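Workspaces > Tables and Desks > Two tops pushed together, where does everything go?

September, posted by gluepotgary

Last updated: September, 9:40 pm

gluepotgary
So I finally did the thing I've been threatening to do and pushed two of the light Nestmont tops together, one behind the other, to get one big work surface. Each one is 700 mm deep, so there's a lot of table now, and I love it! What I don't love is what has happened to the far edge. I had a rule that nothing lives on the table. That lasted until lunch. Now the back of it, up against the wall, is where every single thing goes to retire: water bottle, steel cup, a boxing glove, whatever was in my hand when I needed my hand back.

On top of that there's a blue network cable that seems to be everywhere. It's got a little black box at one end and the rest of it wanders. I tape it, the tape lets go, I move it over, it curls back.

Two questions. Do you let things live along the back wall, or clear it every night? And would you run a cable like that over the top or underneath? I've got the Ornstead tray that hangs below the table but I haven't screwed it in yet, and I'm a bit scared of drilling up into a top I like.

pinkputty
Clear it every night. I was a back-edge person for years and what happens is the edge grows. First it's a bottle deep, then it's two bottles deep, then you're working on a strip like a windowsill. Get a shelf on that wall and put the bottle on the shelf. Also please do not put drinks on the same table as a network thing, come on.

marblerye
Disagree with putty, and strongly. Things against the wall are out of the way and you can see all of them. A shelf just means you have a full shelf AND a full back edge, ask me how I know (I have three shelves). My rule is that anything at the back has to be touching the wall. If it can't touch the wall because something else is already there, one of the two has to go. It sounds dumb but it has kept my table usable through a move and a new baby.

pinkputty
That's a back edge with extra steps.

marblerye
It's a back edge with ONE step and my table is clear tonight, is yours?

pinkputty
...it has a casserole dish on it.

tenpennynell
Can I come in on the cable? Underneath, always, but leave yourself a loop. I did mine as tight as a guitar string because it looked so nice and then every time I wanted to slide the box over a few inches I had to get down on the floor with a flashlight. Give it a good fat loop under the table and you can pull up what you need. And don't screw the tray in. The Ornstead one has slots you can run straps through, and if your table has any kind of rail under it you can hang the tray from that. Mine has been hanging off straps for 5 years and it's holding a power strip, a Katar charger and a quantity of dust I'd prefer not to discuss.

gluepotgary
Straps! There is a rail. I didn't even think of straps. Okay, that's the drilling problem gone.

@marblerye I like the touching-the-wall rule a lot, I think a bottle and a cup pass it and the glove depends on how you lay it down.

oldcorduroy
Before you go underneath, think about how often that cable gets unplugged. If it goes in once and stays, sure, hide it. If you're plugging and unplugging all day, going underneath is a pain, and every time you let go of the plug it slides back down the hole and you're fishing for it. I keep mine on top for that reason, running toward me from the box, and I've stopped caring how it looks. The bright blue ones are good for this. You can't miss them, so you don't set a mug on them.

I'd also look at the little rubbery boot behind the plug. The ribbed ones bend nicely, but if the cable takes a hard turn right after the boot it'll go bad in that spot sooner or later. Mine did, twice.

tenpennynell
You can put a clip at the edge so the plug doesn't fall. It's a solved problem!

oldcorduroy
It's a solved problem that needs a clip, and the clip is stuck on with tape, and we have already heard how the tape is going.

gluepotgary
It's in and out quite a lot, so now I'm leaning to the top again. Ugh. I came here with two questions and I've got four.

Different thing, since I have you all. The seam. Where the two tops meet there's a line across the middle. You can hardly see it, but you can feel it if you drag your fingernail over it, and small screws know exactly where it is. Did anyone fill theirs? A guy at Sarıgül (the hardware place by the bus station, if anyone's local) tried to sell me a strip that sits in the gap, but it stood up above the surface and I'd have felt that with my wrist every day.

marblerye
Do not fill it. You'll want to pull them apart one day, or the wall won't be straight and you'll need to shift one. What you can do is level the legs properly. I thought my seam was a gap problem and it was a height problem, one top was sitting a hair low on one corner. Put something flat across the join, a steel ruler will do, and see if it rocks. Then turn the feet. When they're level the line is still there but stuff slides over it.

pinkputty
Agree with this one, and I'd add two joining plates on the underside if the floor gets any traffic. Mine crept apart every time somebody leaned on the front.

birdseedbucket
I filled mine with white caulk and it looked lovely for one summer. Then it went yellow, and now I have a yellow line all the way across a white table and everyone who comes in asks me about it. Level the feet.

On the back edge thing, I think it comes down to reach. Two deep tops is a lot of table! If you can't comfortably get to the back, then things that live there should be things you don't need while you're working. A cup is the worst possible thing to keep back there, you'll be leaning across whatever you're doing with a full cup in your hand. Cup goes at the end, on the side you reach with.

gluepotgary
Mine is over at the right end, and I'm right-handed, so partial credit? The bottle is at the left because it has a cap and I can grab it by the neck without worrying.

birdseedbucket
Partial credit. What's under the cup?

gluepotgary
The table is under the cup.

birdseedbucket
Less credit. Get a coaster, steel cups leave rings on those pale tops if you put anything cold in them.

pinkputty
I want it on record that I said no drinks at all.

gluepotgary
On record. Did the ruler thing tonight and marblerye was right, the back top was low on one side. I turned one foot by 4 little turns and went past it, then came back. The seam is much better under the fingernail. Tray is going up on straps for the power stuff, and the blue cable stays on top for now with the box sitting flat. Bottle, glove and cup are along the back in the first two, and the third is the box with the cable in it. 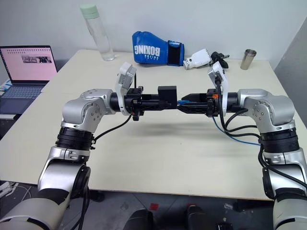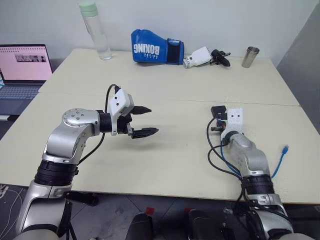
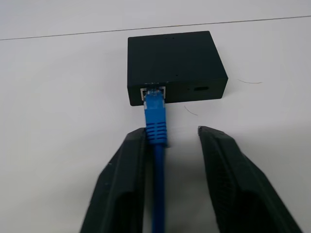
tenpennynell
Fine, leave the cable on top, but at least coil the spare and put one of those fabric ties around it. Not the plastic zip kind, you'll pull those too tight and have to cut them off. I buy the fabric ones by the roll and snip them to length. And when you hang the tray, start at the end nearest the wall outlet, I did mine from the wrong end and the power strip cord came up short by a hand.

oldcorduroy
Seconding the fabric ties. A loose coil though, wide enough to get your fist through.

marblerye
Check the feet again in a week or so, mine settled after I'd leveled them and I had to do the back pair over.

gluepotgary
Will do. Ties are on the list, coaster is on the list. Still thinking about the joining plates, because that means a drill again.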